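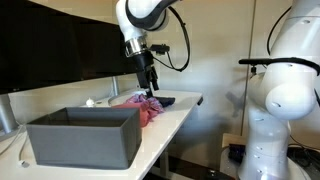
Posté par Nabila Hutapea
Membre depuis novembre, 70 messages
Sujet : Repasser ou ne plus repasser du tout ?

Bonsoir à toutes et à tous,

Je lance ce sujet parce que la question est revenue à table vendredi et qu'on s'est presque fâchés, ma sœur et moi, pour une histoire de torchons. Ma mère repassait tout. Les draps, les mouchoirs, les torchons, les pyjamas de mon père, et même les gants de toilette (si, si). Elle s'installait dans la cuisine le dimanche après-midi, la radio allumée, et on n'avait pas le droit de passer derrière elle à cause du fil. J'ai gardé l'odeur du linge chaud comme un des meilleurs souvenirs de mon enfance, et j'ai donc repassé à mon tour pendant des années sans me poser la question.

Et puis cet hiver mon vieux fer Garno a rendu l'âme, je ne l'ai pas remplacé tout de suite, une semaine est passée, puis trois, puis deux mois... et personne à la maison n'a rien remarqué ! Mon mari porte les mêmes chemises, les enfants les mêmes t-shirts. Alors je me demande si je rachète un fer ou si je passe définitivement dans l'autre camp. J'aimerais vous lire là-dessus, vous qui avez sûrement des avis bien tranchés.

Bises de Sosemance, où il pleut depuis lundi et où rien ne sèche.

Posté par plume_et_lavande
Coucou Nabila ! Moi j'ai arrêté il y a longtemps et je n'y reviendrais pour rien au monde. Le secret, c'est l'étendage : on secoue bien fort chaque pièce à la sortie du tambour, deux ou trois fois, on l'étend par le bas pour les hauts et par la ceinture pour les pantalons, et on tire un peu sur les coutures. J'essore à 500 tours, pas plus, mon linge met plus longtemps à sécher mais il sort presque lisse. Les chemises vont directement sur cintre, boutonnées en haut. Pour les grandes occasions j'accroche la robe dans la salle de bains pendant ma douche et voilà.

Posté par Tonton Marcel 62
Je ne suis pas d'accord du tout, mais alors pas du tout. Une chemise de coton séchée sur cintre, ça reste une chemise froissée, on le voit au col et à la patte de boutonnage. Il me faut cinq minutes par chemise, j'en fais sept d'affilée en écoutant le match, et je trouve ça reposant. Et puis le linge repassé prend moins de place, l'armoire ferme, on retrouve ses affaires. Nabila, rachète un fer, un bon, lourd, avec une semelle qui glisse. Tu le regretteras sinon au premier mariage.

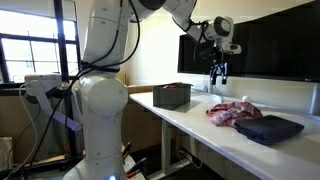
Nneka Okoro trouve que Marcel exagère, et elle l'écrit avec toute l'affection qu'elle lui porte sur ce forum : elle a tenu la caisse d'un pressing à Plulari pendant onze ans, et les clients qui se plaignaient d'un faux pli au col, elle peut les compter sur une main. Par contre elle ne transige pas sur le lin. Le lin se repasse humide, sur l'envers, ou alors on l'assume tout chiffonné et on le porte la tête haute. Elle ajoute que les tissus imprimés pardonnent beaucoup plus que les unis, et qu'à la place de Nabila elle commencerait par trier l'armoire avant de dépenser quoi que ce soit.

Posté par plume_et_lavande
Merci Nneka, voilà qui me rassure pour mes cols !! Marcel, sans rancune, mais sept chemises devant le match, chez moi il y aurait des brûlures à chaque but.

Posté par Tonton Marcel 62
Je n'ai brûlé qu'une nappe dans ma vie et elle était laide. Pour le lin je m'incline, Nneka a raison. Je maintiens pour le reste.

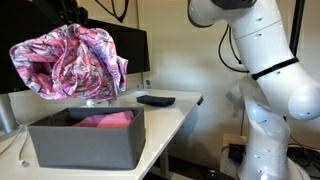 Posté par Nabila Hutapea
Je reviens vous donner des nouvelles après avoir tout lu deux fois, avec mon thé, et d'abord merci, vous êtes adorables (même toi Marcel, surtout toi). J'ai suivi le conseil de Nneka et j'ai vidé l'armoire sur le lit, ce qui m'a pris la matinée entière parce que je retrouve toujours un vêtement de bébé qui me fait asseoir. Pour les imprimés, elle a mille fois raison : sur un tissu rose à fleurs comme celui de la photo, avec du violet et du bleu marine par-dessus, un pli de plus ou de moins se perd dans le dessin, alors que sur un rose uni il saute aux yeux. J'ai donc fait deux piles, et celle des unis en coton est bien plus petite que je ne le craignais. Je crois que je vais prendre un petit fer d'occasion, il y en a un de la marque Gaber chez la voisine de ma sœur, et ne le sortir que pour cette pile-là et pour les nappes de Noël.

Reste la question des draps. Ma sœur soutient qu'on dort mieux dans des draps repassés. Vous faites comment, vous ?

Posté par plume_et_lavande
Les draps, je les plie à deux avec mon fils, en tirant chacun de son côté, et on rigole bien. Jamais de fer.

Posté par Tonton Marcel 62
Les taies d'oreiller oui, le reste non. Ne le répétez pas.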